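Lusa build: the questions I keep getting

Last updated 17/05/2022

I've been posting bits of this project for a while now and the same questions come up in my inbox every week, so I finally put them in one place. If yours isn't covered, the contact form still works (I'm slow, but I do read everything).

What is Lusa, anyway?

Lusa is my attempt at a two-armed tabletop robot that can tidy small stuff into bins. I'm building it partly in my spare bedroom and partly at Cudton, the shared workshop I belong to. The arms are still in pieces at home. What I have working right now is the hand-held side of things: a pair of grippers I can carry around and use myself, so I can collect examples of the movements before there's an arm to do them.

Why start with hand-held grippers?

Impatience, mostly! My first arm took me all winter and drooped like a wet sock. I wanted something moving, so I put the gripper ends on handles and started recording. If the jaws can't pick up a thing while I'm the one holding them, there's no way an arm is going to manage it, and I'd much prefer to find that out on a Tuesday night than after another two months of arm building.

What does a normal session look like?

Pretty plain. I put a bin on the square table, take one gripper in each hand and work through whatever task is on my list. I usually do the reaching with my right hand and keep the left one low near the front of the table until I need it. A session is 18 tries at one task, then a break, then I look at the recordings before doing any more. I used to skip the looking part and ended up throwing away an entire evening's worth. 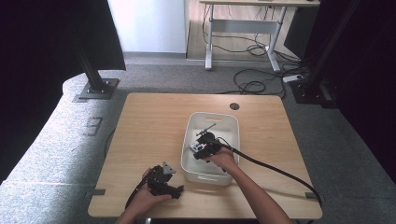 Do the cables get in the way?

Yes. All the time. I've tried running them up my sleeves, over my shoulder and through a hook on the ceiling (terrible, don't). These days I let them hang off the table and leave a lot of slack. The thicker one has a mind of its own and likes to drag across the rim of the bin, and if it's tight you feel it tugging at your wrist and your movements come out weird. Going wireless is on the list for August, but it was on the list last August too.

Why a white bin?

Because I had one. It has turned out to be a decent choice, though, since black jaws show up nicely against a white floor. The rounded corners are a pain for small parts. They slide right into the curve and the jaws can't get flat against them. I'm keeping it anyway, because real bins have round corners and Lusa is going to have to deal with it.

How much has it cost so far?

$486, not counting the failed arm, which I don't talk about. Most of that went into motors. The table was already at the workshop, and the jaws are my own design, now on version 6.

What software are you using?

A small program I wrote called Haline. It saves the jaw opening and the position of each hand and lines them up in time. It's ugly and it crashes if you unplug things in the wrong order. I'll share it once I'm less embarrassed by it.

Who or what is Simon?

Simon is the first arm, the droopy one. It says "Simon says no" on a strip of tape along the upper joint. I'm saving it for parts.

Can I build one with no robot experience?

I think so! I came into this knowing how to solder and not a lot else. Start with one gripper, get it opening and closing smoothly, and practice with it for a few evenings before you make the second. Working two at once is surprisingly hard, and my forearms were sore for days the first time. Keep the handles light. My version 2 handles were way too heavy and I still have them in a drawer if anybody wants a paperweight.

Are you selling kits?

No plans for that. I'll put the jaw drawings up when version 7 is done, and you're welcome to do whatever you like with them.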